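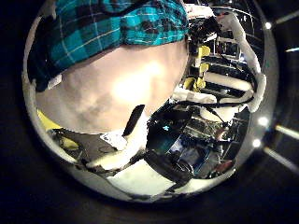
1/ Read the whole Plakodero methodology note over coffee on 6th January. It's the stock rating app everyone in my feed has been pushing since their backtest went up. I have complaints.

2/ The pitch: they score stocks every month, you hold the top scorers, you beat the index. The chart goes up and to the right. I have never seen a backtest chart that went down and to the left, and I've been reading these for a long time. Nobody mails out the bad ones.

3/ First thing I look for is what stocks they tested on. It's in a footnote. The test covers 291 companies, "selected from the current Plakodero coverage list." Current. As in, companies that are still around and big enough to cover today.

4/ So the test starts years back, and it starts with a list that already knows who made it. Every firm that went broke or got delisted or shrank to nothing is gone before the first trade. You could pick names off that list by throwing darts and look pretty smart.

5/ I dug up an old copy of their coverage list from when they launched. 119 names on it are missing from the current one. Some got bought out at nice prices, fine, that cuts the other way and I'd want it counted too. Plenty did not. Chien is on the old list with a top score. If you held Chien you remember how that went.
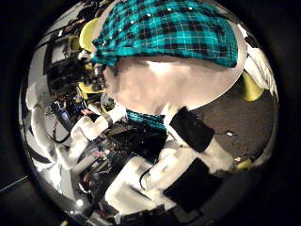 Kimie Miyazaki wrote back that every rating service drops dead companies from its coverage and it would be silly to keep scoring them. Agreed! Drop them going forward. But the month before Chien fell apart you could buy it, and the app was telling you to. That month belongs in the test.

6/ Second thing, costs. The note says returns are shown "before trading costs." The top group gets reshuffled every month. I went through the sample portfolio they published in March and most of it had turned over by the next update. Do that in a taxable account and you're handing a slice to the IRS every time, at short-term rates.

7/ And then the fee. The managed version takes 2 percent a year. That fee isn't in the chart either. I don't mind people charging for work. I mind a chart that leaves off the fee, the spread and the tax and then puts the plain index right next to it like it's a fair race.

8/ The minimum to open a managed account is $2,000. At that size, with monthly trades in small companies, the spread alone is going to hurt. Fikis, which is one of their favorites, barely trades on a quiet day. Put in a market order on that thing and see what price you get.

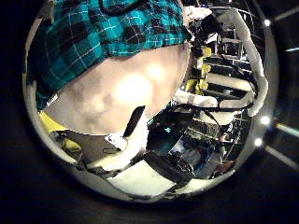
The backtest fills Fikis at the closing price every time, by the way, in whatever size it wants. I've tried to buy Fikis at the close. Got part of an order.

9/ Third thing, and it's the one I'd push on if I were writing them a check. How many versions of the score did they try before this one? The note lists the weights to one decimal place. Nobody sits down on day one and decides that cash flow deserves that exact weight. Somebody ran it over and over until the line looked good. Maybe there's a decent idea under there - I can't tell, and neither can you, from one chart.

10/ Ming-te Tse asked me what would change my mind. Fair question. Show me the scores as they were sent out, dated, from launch until now, dead companies included. Take out the fee. Use a price a normal person could get. If that still beats a boring index fund after a good year and a bad year, I'll say so in this same thread.
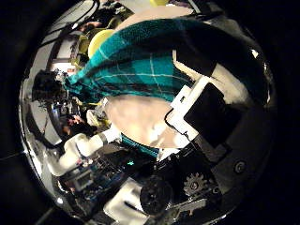
11/ A few people say the founder's talk at the Pasdale investor meetup covers all this. I watched the recording. He gets asked about delisted companies and says the effect is "small." No number. If it's small it should be easy to show.

12/ I did email them and ask for the dated scores. Got a reply pointing me to the methodology note and a discount code.

13/ For now my money stays where it is, in the dull fund. If anyone has saved their monthly emails from the launch year, send them over and I'll run the thing myself. Plain text is fine, screenshots if you must.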